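The Drawer Test
What a hand-held demonstration kit gets you, and what the brochure leaves out

Prunstead sells patience by the box. The box holds a pair of hand-held grippers, a charger, a sheet of printed marker cubes and a login, and the pitch is that anyone with a desk and a free afternoon can teach a robot to tidy it. You squeeze the gripper, you do the chore, the recording goes up to the company's service, and some weeks later a policy comes back that a robot arm is supposed to run.

I have heard this pitch in one form or another for years. It used to come with a joystick. The new version is cheaper and a good deal more pleasant to use, and I wanted to like it more than I did.

The kit we tried was the Folirgate, second revision, set up for drawer work. Drawers are the company's favorite demonstration. They look simple, they photograph well, and they hide a lot of trouble: the handle is small, the runner sticks, the thing you want is at the back, and the gripper blocks your view of it.
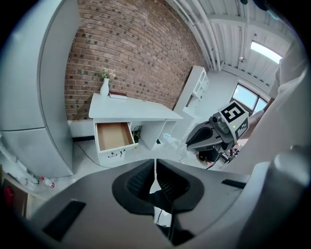
Setup is where Prunstead's claims are shakiest. The brochure promises you will be recording inside 20 minutes, and I suppose you could be, if you skipped calibration and didn't care what came out. We needed most of a morning. The software has to recognize the marker cube, and it is choosy about how that cube is turned. A setup like ours, with the drawer pulled out at the left of a white desk and brick behind it, ought to be easy going. The pattern on the cube is black on white and hard to confuse with a book or a sprig of flowers. Still the tracker dropped out, came back, and dropped out again, and each time the app offered the same cheerful message about checking the lighting.

Once it settled down, it was good. I'll say that plainly. The grip is comfortable, the trigger has a proper range to it, and you forget fairly quickly that you are holding a tool. Opening a drawer by its handle takes a bit of learning, then it doesn't.

What you are really paying for is the training service, and there the terms get foggy. The basic plan includes 154 recordings a month. That sounds like plenty until you find that the app throws out any take where tracking was lost for more than a moment, and that a rejected take still counts against you. I read that clause several times hoping I had it wrong.

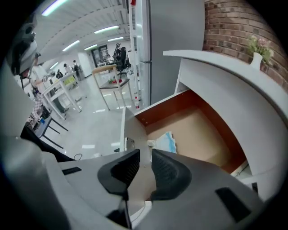
Can you use the recordings with a robot you already own?
Only if it is on Prunstead's list, and the list is short. Export to a general format exists, but it sits behind the higher plan, and the files I got had the gripper width saved in units the manual doesn't mention.

Zosbridge, the nearest rival, goes the other way. Its kit is ugly and the app looks like a tax form, but the raw files are yours from the first day. You need someone on hand who can write the training code. For a small workshop that is a serious cost, and Prunstead knows it, which explains the price.

The company says its policies manage the standard drawer task "reliably." I asked what reliably meant and got a chart. The chart had no numbers on the upright axis. A second request brought a figure from an in-house trial on a single drawer, with the same packet placed in the same spot each time. I don't count that as evidence of much. A drawer at home has a different packet in it every week, and half the time somebody has left it open.

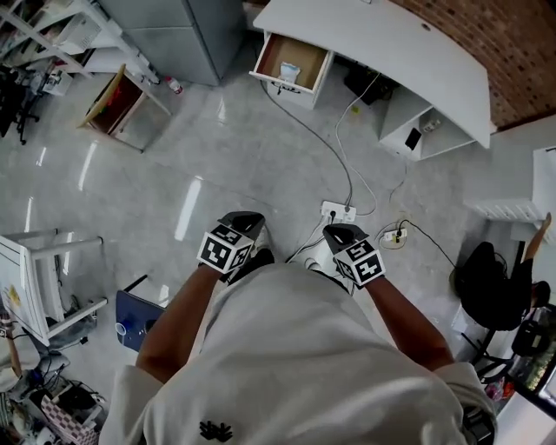
We put the policy we got back through 51 attempts on a borrowed arm. It opened the drawer in most of them. It got the packet out in 19. Several of the failures were nearly successes, with the fingers closing a hair too high, and a customer with more recordings in the bank would probably do better. How many more is the question Prunstead won't answer, and on the basic plan every extra recording costs money.

The head-worn camera, sold separately, is meant to help. It gives the software a view of both gloves at once for two-handed chores. I found it heavy by the end of an hour, and the second pair of trackers doubles the number of things that can lose each other. Buy it if your task truly needs two hands. Drawers mostly don't. 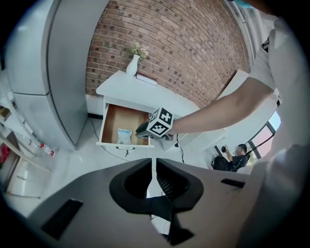 Briggs, a packing firm that has had the Folirgate since the first revision, takes a kinder view. The rejected takes stop being a problem after the first month, the firm told me, once people learn to keep the cube turned outward, and its staff would sooner pick up a gripper than sit through another session with a joystick. It has not yet put a trained arm on the floor. It hopes to by March.

I can believe all of that and still not recommend the basic plan. The hardware is worth having. If Prunstead would sell it without the subscription, with the export switched on and the units written down, I would tell any small shop to try one. As it stands, rent it for a month, pick one chore, and keep your own tally of what the robot manages. Ask for the chart too, and see if yours comes with numbers.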